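4.2 The colour question, and what the crews said about it

Anyone who has sat through a talk on cabin or cockpit interiors will have heard that a given shade was chosen because it calms people down. The claim is usually made with great confidence and no footnote. We wanted to know how far back the footnotes went, and in the case of the Korstead panel green they went back to a supplier's brochure, which cited a lecture, which cited the brochure.

Section 4.1 dealt with the paint records. In this section we turn to the people who had to look at the stuff. Fifteen former crew members agreed to talk to us, most of them from the maintenance and flight engineering side, and all of them with firm opinions about paint. Interviews were carried out by Eimear Tierney and coded separately by Kevin Kinsella, who did not see her notes until his own were finished. The two sets of codes agreed well on everything except sarcasm, which Kinsella tended to record as approval.

Three themes came up without prompting. The first was glare. Crews who had flown with both the older grey panels and the later green ones said the green was easier to live with on long daylight legs, though several put this down to the finish being duller. The trial at Sivholm, which changed the colour and the gloss together, can't settle the matter, and we suspect it was never meant to. The second theme was touch-up work. A colour that can be matched from a tin in a cold hangar has a great deal to recommend it, and two interviewees maintained that this was the whole story. The third was cost, raised chiefly by those who had at some point been asked to sign for the paint.

Calm was mentioned only when we asked. The replies were polite. 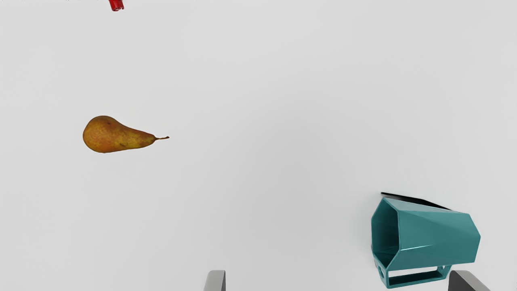
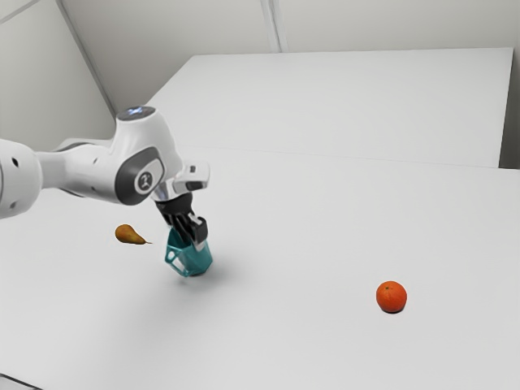 Figure 3. Two rendered views: a pear lying on its side (first) and a white robotic arm with a black gripper over a white tabletop (second).

We then asked each person to pick out "their" panel colour from a set of 12 painted cards, viewed under a daylight lamp against a neutral grey board. Memory for colour is known to drift towards the vivid, and ours was no exception to the rule. Most participants chose a card bluer and stronger than the surviving panels measured in 4.1. One engineer rejected all the cards, sent home for a switch cover he had kept in a drawer, and found on its arrival that he did not agree with that either. We have kept his answer in the data as a missing value, over his objections.

The drift matters for the published history. Gallagher's much-repeated account of a "bright sea green" rests on recollection gathered long after the aircraft had gone, and the Vakus repaint sheets, which are dull documents in every sense, specify something a good deal closer to pond. Where the two disagree we have followed the sheets. Faded panels raise a further problem, as a flight deck collects years of sun through the windscreen, and the samples taken from behind instrument housings were consistently darker than those from the open coaming.

None of this shows that the green had no effect on mood. Fifteen people and a box of cards could hardly do so, and a proper test would need matched cockpits, matched lighting and crews who had never been told what to feel. We have costed such a test. It is not in this paper.

The lighting itself is taken up in 4.3, where the red night lamps turn the green panels a shade that every interviewee described differently and with equal certainty.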